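Home | Course | Handouts | Contact

Handout 9: Cleaning of painted surfaces

A white surface shows wear sooner than a dark one. Before you choose a cleaner, look at the marks in light from the side, and write down what you find.
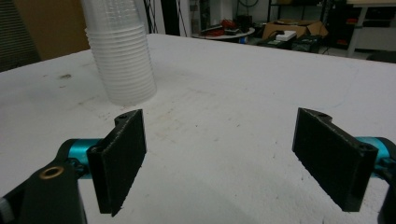

Fig. 2. Scuffs, scratches and a dark stain on a white tabletop.

Begin always with water and a soft cloth. Smudges often go away with this – scratches do not, and rubbing makes them wider. Wait 3 minutes before you try a soap.

Please read chapter 3 for the next lesson.

Contact: Ilse Van Rooij | © Lorkico | Back to top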